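4.2 Contact-phase segmentation from head-camera video

The planner in Section 3 wants a sequence of contact phases, not raw hand tracks. So the job of this stage: take egocentric video of a trade task, output a list of intervals, each with a label (reach, hold, press, release) and the part of the fixture being touched. We call the segmenter Clokus. It runs offline, after hand tracking and before the skill library gets built.

Input is per-frame hand pose plus a coarse surface map. The surface map comes from Gemen, our plane fitter, with the defaults left alone except for the merge threshold. Polished floors were the main headache. Reflections of ceiling lights get fitted as small bright edges lying in the floor plane and the tracker then snaps to them. We mask anything long, thin and near-saturated that sits inside the floor polygon. Crude, but it helped more than retraining did.

Labels are assigned per hand, then reconciled. A hand is in hold if the fingers wrap an edge and the fingertip normals disagree by more than the threshold; in press if the fingers lie along one face. Bimanual phases are the interesting ones. For low trunking along a wall, the common pattern is one hand holding near the end and the other pressing down further along, and the two labels must not be merged into a single "two-hand grasp" -- the controller treats them very differently. Hold gets a stiff position target. Press gets a force target along the surface normal and is left compliant in the other axes. 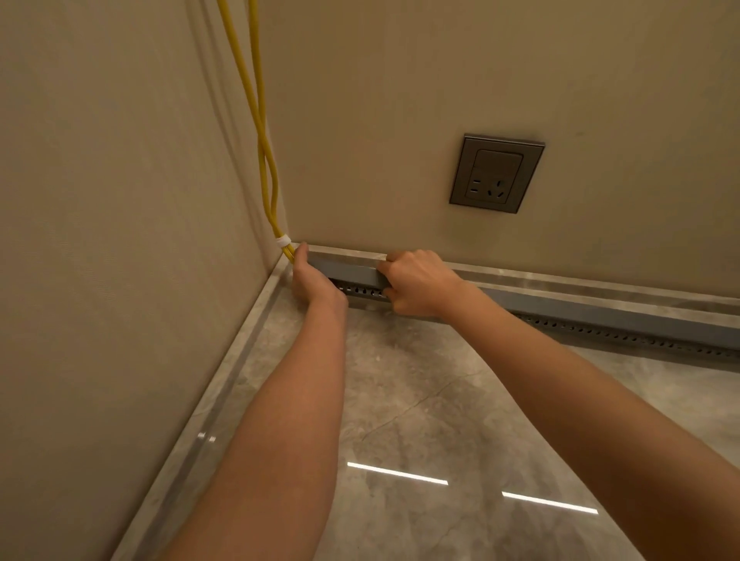 Figure 8. Bimanual contact at an inside corner. Left hand: hold, fingers over the top edge of the slotted strip. Right hand: press, fingers on the upper surface, thumb on the front face. Yellow cable gathered near the strip's end is tracked as deformable and excluded from the contact labels.

Danica Vrabec objected to the press label for thumb-on-face contacts, on the grounds that a thumb against the front of a channel is already half a grasp, and a force target that ignores it will let the part roll outward as soon as the downward load comes off center. Her proposal was a third label, pinned, with a weak lateral constraint from the thumb. We tried it. Annotators could not agree on pinned vs press often enough for the label to be useful, so we kept press and added a thumb flag that the controller may read or ignore. Vrabec's point about roll stands though, see limitations.

Reconciliation is a small Viterbi pass over the joint state of both hands. Four labels a hand plus idle, so the table is tiny and the pass is cheap. Transition costs were set by hand on the Prendergast clips, then frozen. The one cost that matters is hold to release while the other hand is pressing: set it too low and every brief occlusion of the left hand turns into a phantom release, which the planner then faithfully reproduces by dropping the part. Setting it high delays real releases by 8 frames in the worst case. Acceptable for fixture work, probably not for anything fast.

Cable is handled separatly. Strands that twist around each other break the per-instance masks, so we do not try to count or order them. One blob, one centerline, one anchor wherever the blob meets a rigid part. If the anchor is hidden behind a hand we hold its last position for up to 2 seconds and then drop it.

Annotation used the Gruris tool, frozen at the 9/5/20 build. Leonie Tipoki wrote the label guide and settled the disagreements. Most of those were at phase boundaries, and most of the boundary ones were reach vs press, where the finger is close to the surface and pose depth is too noisy to call. We leave a dead zone there and score nothing inside it.

Limitations. Contact is infered from geometry only, no force signal, so a light rest and a hard press look alike. Off-center presses still roll the part in replay (the thumb flag helps when the controller uses it). Transition costs were not re-tuned for other trades.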